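Two-Arm Connector Insertion: Gallery

Posted November 10, 2024
By Sandrine Langlois

These pictures go with our write-up on teaching a pair of arms to seat small connectors. The question was a narrow one. If a policy is trained only on wrist and overhead views, with no force sensing at all, can it line up a plug and push it home? We collected 2,565 demonstrations at our Tivthorpe lab, beginning in August, and kept 2,000 of them for training. The rest were dropped for early releases, dropped frames or operator pauses that ran too long.

The station
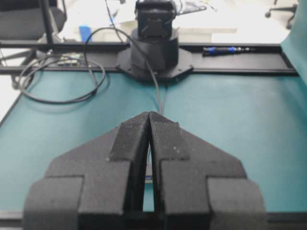
Both arms are driven by leader arms during collection, one operator per station. We tried two operators early on, one for each side, and the demonstrations were slower and harder to learn from. Wendell Nguyen-Tran wrote the control code and set the speed limits, which stayed the same from the first session to the last. Camera mounts were checked every morning against a printed target. A shift of a few millimeters at the mount was enough to hurt the results, and we lost most of a week before we found that out.

Making the connection

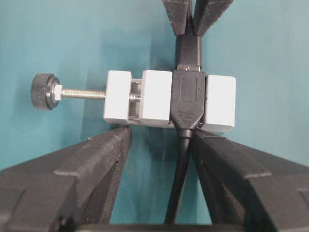 Insertion was the hardest stage for the policy. Getting the two parts near each other was learned quickly. The last bit of travel took much longer, and most of the training changes we made were aimed at it. The first model, which we called Wukasley, predicted short action chunks and tended to hover above the plug without committing. Brivton, the second model, predicts longer chunks and weights the final approach more heavily in the loss. On test runs with the vise moved to new positions, Brivton finished 47 more insertions than Wukasley did over the same set of starts.

The fixture
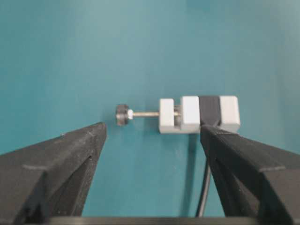
We wanted a holder that would keep a part at a known height without making the task too easy. The fixture is a small model bench vise, and it can be set down anywhere within reach of both arms. Operators were told to vary its angle between sessions. The white blocks read clearly against the teal surface in the wrist view, and that contrast helped when we labeled fixture position for the error analysis. The dark parts were more trouble. A black plug close to a dark fingertip is hard to separate in a small image, and many of the labels near the right jaw had to be redone by hand. We did not change the finger color, so the published numbers include that difficulty.

Both arms together

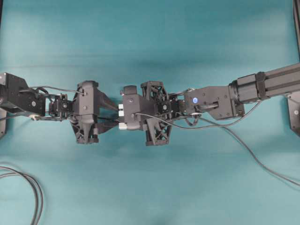
Timing between the two sides was learned from the demonstrations alone. We did not add a signal telling one arm to wait for the other. In the Agyeman variant we did add one, a single extra value passed between the arms at each step, and it made little difference once the training set was past half its full size. With less data it helped. All four training runs for each model used the same split and the same settings, and the paper's appendix lists them along with the failed starts.

Questions about the data or the fixture files can go to Sandrine or Wendell through the lab contact page.

Contact | Copyright 2024 Tivthorpe Manipulation Lab | Back to top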